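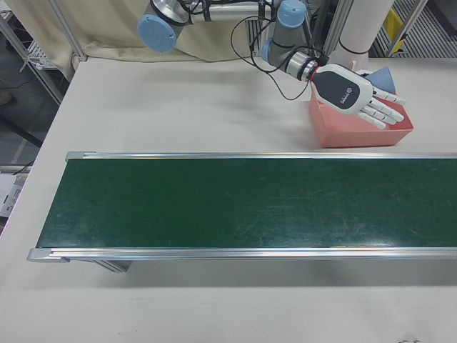 Cititz asked, in its comments on the April report, whether a machine that can move one cloth from a belt to a tray is any closer to doing a household's laundry, or a shop's, than it was a year ago. The reviewers wanted a plain answer before releasing the second half of the funds. The short answer is that it is closer on transfer and no closer on folding. The rest of this report sets out the basis for that.

Plukik: Progress Report to Cititz
August 29, 2018

1. Scope of the period

Work in this period was limited to handling small textiles between a belt conveyor and an open tray. The task stands in for two chores named in the grant: putting away folded linens at home, and packing finished pieces at a small laundry counter. Folding, ironing and stain inspection were left out, as agreed.

The Krajewska site supplied the test linens and the handling rules its own counter staff follow. A piece counts as delivered when it lies fully inside the tray, keeps its fold, and has not been touched by a person after pickup. Pieces that arrive with a corner over the rim are recorded as failures even when a counter worker would let them pass.

2. Results

921 transfers were attempted under the rules above. Of these, 433 were delivered, or 47 percent. The remaining attempts fall into three groups, given in order of frequency:

Fold lost during lift. The fingers close on the top layer only and the piece opens as it leaves the belt.
Release failure. The cloth stays caught at a finger joint when the hand opens, then drops outside the tray or across the rim.
No pickup. The hand closes above the piece. Nearly all of these occurred with thin napkins.

Mean cycle time for a delivered piece was 65 seconds. The target in the grant is 20 seconds, taken from the pace Krajewska considers acceptable at an unhurried counter. Most of the excess is in the approach. The arm slows well before contact, and the slow zone was set wide early in the project and never revised. Narrowing it is the first item for the next period.

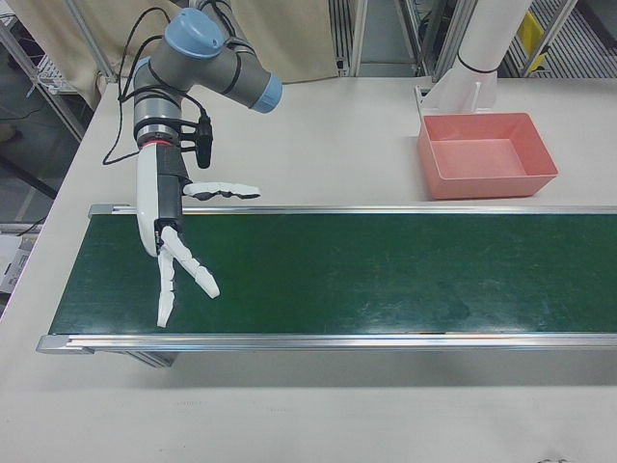 Figure 1. Hand above the belt, pink tray behind.

3. Grasp method

Two grasps were compared. In the pinch grasp, the thumb and one finger take the folded edge. In the scoop grasp, the fingers slide under the piece from the side and the thumb closes on top. The scoop holds the fold better on thick cloth and is the default for towels. It performs poorly on napkins, which bunch ahead of the fingertips. The pinch is faster and is retained for thin pieces, although it is the source of most lost folds.

Choice of grasp is still made by the operator at the start of each batch. A mixed batch therefore cannot be run unattended, and neither a home nor a shop produces unmixed batches. We regard this as the main gap between the test and the chore.

Drandunov reviewed the grasp logs and recommended sheathing the finger joints to reduce snagging. A first set of sheaths was fitted late in the period. Release failures fell, but the sheaths shifted under load and had to be reseated between batches, so those runs are excluded from the totals in section 2.
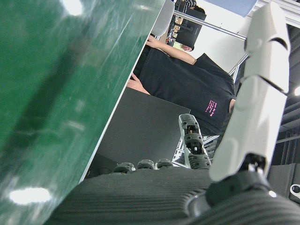

A second set with a tighter cuff is on order. If it stays in place through a full batch, the release tests will be repeated from the beginning with the same linens, and the results reported separately from the unsheathed ones.

4. Supervision

Every batch was attended. The operator loads pieces, selects the grasp, clears dropped cloth and restarts after a fault. Labor for a batch currently exceeds the labor of moving the same pieces by hand. No saving should be claimed in any public summary of this project.

5. Next period

Narrow the slow zone and remeasure cycle time.
Repeat release tests with the tighter sheaths.
Begin automatic grasp selection, thick against thin only.
Run one mixed batch at Krajewska under counter conditions, with counter staff scoring the results.

6. Budget

Spending is within plan except for replacement finger parts, which ran over. The overrun was covered from the travel line. We request approval to move the unspent part of the travel line to parts for the next period. A revised schedule of costs is attached separately.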